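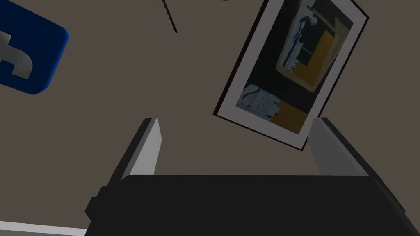
Rendered view of a gripper, with the corner of a picture frame.

River forecast stayed below "moderate" but our street flooded. How do I read these numbers?

Posted by Effie MacRitchie
Jan 20, 2024

We bought a house in Collstead last spring, on the low side of town, and just went through our first real winter flood. I am trying to understand what I should have been looking at.

The closest river gauge is the one at Rostby, eight miles upstream of us. Everybody here seems to go by it. I watched the forecast page for two days before the rain. It had the river cresting in the "minor flooding" range, and when I asked a neighbor he said minor means the ball fields and the boat ramp and that's it. The river did stay in the minor range. I checked the page over and over that night and it never got to the next line on the graph.

Even so, by the middle of the night we had water across the street, up over the curb, and into the lower part of our driveway. It came up through the storm drain at the corner first, before anything came from the direction of the river. We are more than 400 yards from the bank. It stopped short of the house but it did get into the crawl space vents on the garage side, and I moved the car in the dark in my boots, which I don't want to do again.

Things I would like to know:

Is the gauge number the depth of the river? If it says the river is going up by four feet, does that mean four feet at my end of town too?

Is there some way to figure out what gauge reading means water on my street?

How much warning do I get between the crest at Rostby and the crest here? People have told me anything from one hour to most of a day.

Also, a salesman came down the block two days later selling a removable barrier for the garage door made by a company called Harahap. He quoted me $2,799 installed. Would that have helped? I haven't signed anything.

There is more rain coming according to the long range outlook and I understand March is usually the worst month, so I'd like to have this sorted out before then.

Bjarke Overgaard

I have lived on the low side of Collstead a long time and kept a notebook on this for much of it, so I'll go through it in order.

The gauge number is called stage. It is the height of the water above a fixed zero point that was picked when that gauge was put in. The zero may be near the bottom of the channel or it may not be, so stage isn't the depth of the river, and you can't compare the number at one gauge with the number at another. It is good for comparing Rostby today with Rostby on some other day.

A four foot rise at Rostby won't be a four foot rise at your place either. The valley is narrow up there and the water has nowhere to go but up. Down here it spreads over the fields on the east side, so the rise is usually smaller, but it stays high longer. On top of that the Gresness comes in below Rostby. That's the creek that goes under the highway by the feed store. Anything that comes down the Gresness is not in the Rostby reading at all, because it joins the river after the gauge. If the heavy rain falls over the hills to the south, Rostby can look fine while we get a good deal of water. I don't know where the heaviest rain fell this time, but I'd want to find out before I blamed the forecast.

The minor, moderate and major lines are set for the area around the gauge. They are based on what gets wet near there. Your neighbor is right about the ball fields but those are the ball fields in Rostby. Ours are higher.

As for the storm drain, that is the usual way water gets to your corner. Those drains empty into the river. When the river is higher than the outlet, the rain that falls on the street can't get out, and if the river is high enough it comes back up the pipe. Some outlets have a flap gate that is supposed to close and keep the river out. Sticks get caught in them and then they don't close. Call public works, give them the nearest cross street, and ask two things: does the outlet for that drain have a flap gate, and when was it last cleaned. Ask for it in an email so you have the answer written down.

Even with a gate that works, you can still get ponding in a heavy rain because the street water is stuck behind it. So a gate helps with the river and doesn't do anything for the rain.

To find your own number, do what I did. Pick something that doesn't move. I use the top of the curb and the bottom step of the porch. When water reaches it, write down the time, then write down what Rostby was reading then and what it had been reading earlier in the day. You already have one event, so go back and get the readings now. The gauge page only shows recent days on the graph, but older readings can normally be looked up. After a few floods you will have a decent idea. One flood is not enough because of the creek.

On timing, the people who told you different things may all be right. A fast, sharp rise travels down in a few hours. A big slow one that fills the fields first takes a lot longer. I would not plan around the long end. If Rostby is rising quickly at bedtime, move the car before you go to sleep.

Sekar Jugah

Don't buy the barrier. My brother in law got one and never used it. Also you can get sandbags from the county for free if you go early, they run out. We got the same water you did, I think we are one street over. The app I have on my phone never made a sound the whole night so don't count on those.

Rozália Barta

I agree with most of what Bjarke wrote. I want to add some on the barrier and on alerts, and I disagree with Sekar on part of it.

A removable barrier across a garage door can work. It seals against the floor and the sides of the opening and holds back shallow water for a while. Whether it would help you depends on where the water gets in. You said it went into the crawl space vents. A barrier on the garage door does nothing about vents. Water also comes up under the slab or through the wall if it stands outside long enough. Before spending that kind of money, walk around the house with a level and a long straight board, or pay a surveyor, and find the lowest place water can enter. Work on that one first. I don't know the Harahap product, so I can't say if it is good or bad. I would ask the salesman how deep it is rated for, what the floor surface has to be like for it to seal, how many people it takes to put in, and whether the price includes both side rails. I'd also get a second quote. Anyone going door to door two days after a flood can wait two weeks for your answer.

Be careful about covering the crawl space vents, too. In a lot of flood zone houses those are flood openings, put there on purpose so water can go in and out and the walls don't get pushed in by the pressure on one side. Ordinary air vents are a different thing. The building department should be able to tell you which kind you have. If they are flood openings and you block them, you may also change what you pay for flood insurance.

About insurance in general, regular homeowners policies in this country don't cover flooding from outside. New flood policies usually have a waiting period before they start, often a month. If you want to be covered for March, call this week. Ask the agent whether water in the crawl space is covered, and what equipment down there is covered, as the coverage below the lowest floor is limited.

For alerts, the phone apps mostly pass along official warnings, and there may not have been a warning for our town if the river was only forecast to reach minor. That would explain Sekar's app staying quiet, or it could have been muted. What you want is a notice when the gauge passes a level that you choose yourself. There are services that will text or email you for a given gauge and a given stage. Set it well below whatever Rostby was reading when your curb went under. You'll get some messages you don't need. I also keep a weather radio with a battery in it in the hall, since the power went off here in one of the earlier floods and the cell signal went with it.

One more thing about the forecast graph. The line is the single most likely outcome based on the rain they expect at that time, and usually only the rain in the next day or two or three. It gets redone as the rain forecast changes. Read the written discussion that the forecast office puts out with it. If they aren't sure where the heavy band will set up, they say so there and you won't see it in the line.

Effie MacRitchie

Thank you all. I went back and got the Rostby readings and wrote them in a notebook next to the time I moved the car. Public works says there is a flap gate on that outlet and they will send someone out to look at it, no date given. I told the salesman no for now. Bjarke, would you be willing to tell me what your curb number is? I think you are a little higher than us but it would be a place to start.

Bjarke Overgaard

Sure. I'll message it to you. Mine is for the north end of the street, so take it down some for your corner.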